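Entretenir un parquet huilé dans un bureau

J'ai écrit cette page pour les collègues qui viennent de reprendre un local avec un plancher en bois et qui ne savent pas par quoi commencer. Chez nous, au bureau de Ratel, nous avons fait plusieurs erreurs avant de trouver une méthode convenable. Je vous prie d'excuser mes fautes, le français est ma troisième langue.

D'abord, vérifier la finition

Posez une goutte d'eau dans un coin discret et attendez dix minutes. Si la goutte reste ronde, le bois est encore protégé, ou bien il est verni. Si elle laisse une tache plus sombre, le bois boit et il faut le nourrir. Un parquet verni ne s'huile pas : l'huile reste à la surface et devient collante. En cas de doute, demandez au propriétaire.

Le matériel

Un aspirateur avec une brosse douce
Deux seaux et une serpillière bien essorée
Du savon pour bois huilé
De l'huile d'entretien incolore
Un tampon blanc, des chiffons de coton
Des patins de feutre

Le nettoyage

Passez l'aspirateur dans le sens des lames. Ensuite, diluez le savon selon l'étiquette, pour moi c'est 200 ml dans un seau d'eau tiède. Le deuxième seau sert seulement à rincer la serpillière. Travaillez par petites surfaces et ne laissez jamais d'eau stagner entre les lames.

Sous les bureaux, la saleté se cache plus que l'on pense, surtout autour des pieds de table et là où roulent les chaises. C'est aussi l'endroit où le bois perd en premier sa couleur.

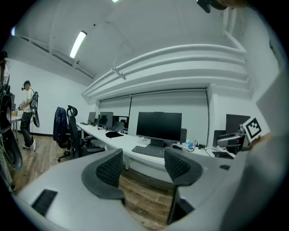
Mechthild Pichler m'a écrit qu'elle ne lave plus du tout ces zones avec du savon, car après plusieurs années le sien avait laissé un voile gris. Elle passe un chiffon à peine humide chaque vendredi, et le savon seulement en janvier. Je n'ai pas essayé aussi longtemps, mais le voile gris, je le connais : il vient en général d'un dosage trop fort.

L'application de l'huile

Le sol doit sécher une nuit entière. Versez très peu d'huile sur le tampon, jamais directement sur le bois, et frottez dans le sens des fibres. Après un quart d'heure, essuyez tout ce qui n'est pas entré. Si le chiffon glisse encore, il reste trop d'huile.

Attention aux chiffons : imbibés d'huile, ils peuvent prendre feu tout seuls. Étalez-les dehors à plat ou plongez-les dans l'eau avant de les jeter.

Attendez 24 heures avant de marcher en chaussures, et quelques jours de plus avant de remettre un tapis. Les patins de feutre se changent quand ils deviennent durs au toucher.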